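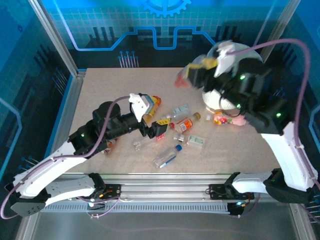 How Malville Keeps Its Timeline Straight

Television drama, 11/11/2025

A prequel has to end where another show begins. For Malville, the mill-town drama now filming its third season, that fixed point is the flood that opened the parent series, Caltstead. Every character who is alive in the first episode of Caltstead has to reach it alive, in the right house and married to the right person. The writers have one season left to get them there.

The record they work from is a continuity file of 2373 entries. Each entry holds one fact stated on screen: a birthplace, a debt, the year a bridge closed. It also lists the episode, the scene number and the speaker. The speaker matters. A fact given by a character who is known to lie is marked as soft, and the writers may contradict it. A fact shown in a document, a gravestone or a newspaper is marked as hard, and they may not.

Caltstead ran for 46 episodes and was never planned with a prequel in mind. Its first season gives two ages for the mill owner's sister, four years apart. The prequel uses the older one, which appears on a passport. The younger one is now treated as vanity on her part, and a scene in the second season shows her giving it to a census taker.

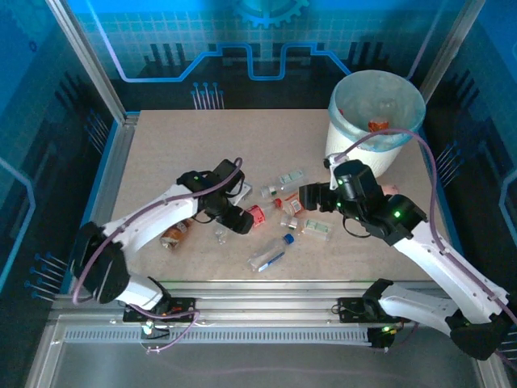
Two robot arms above a tabletop with six small bottles.

Scripts go through three passes. The first checks dates and ages against the file. The second checks places, mainly the layout of the town, which changed when the production moved from rented streets to a standing set. The third checks knowledge: who has been told what, and when. Most errors turn up in the third pass. A character in Caltstead learns in its second season that the mill was insured, so no scene in Malville can let her overhear it.

Golob, the production company behind both shows, moved the file out of a shared spreadsheet in April. The old version had no record of deleted scenes, and lines from scenes that never aired had been entered as fact. Removing them took the count down from 2515. Two subplots in the new season depend on entries that were dropped in that cleanup.
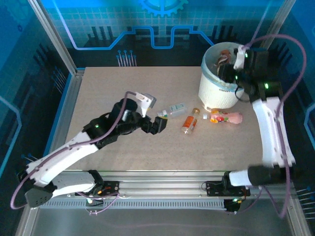
Casting follows the same rules with more room for error. Younger versions of established characters are matched on voice and height before face. Eye color is left alone, apart from one character whose eyes are mentioned in dialogue. Accents are set by the birthplace entry, so the two brothers at the center of Malville speak differently: one was raised by an aunt on the coast until he was nine.

The third season has eight episodes and covers 14 months. The flood arrives in the last of them, and the final scene is a reshoot of the opening of Caltstead from the other bank of the river. The original was shot in 2000 on film, and the new footage is being graded to match its grain. Flendeteck, the streaming service that carries both series, will list the two shows together but will not merge them into one running order. Viewers who start with Malville will learn the identity of the arsonist 19 episodes before Caltstead reveals it.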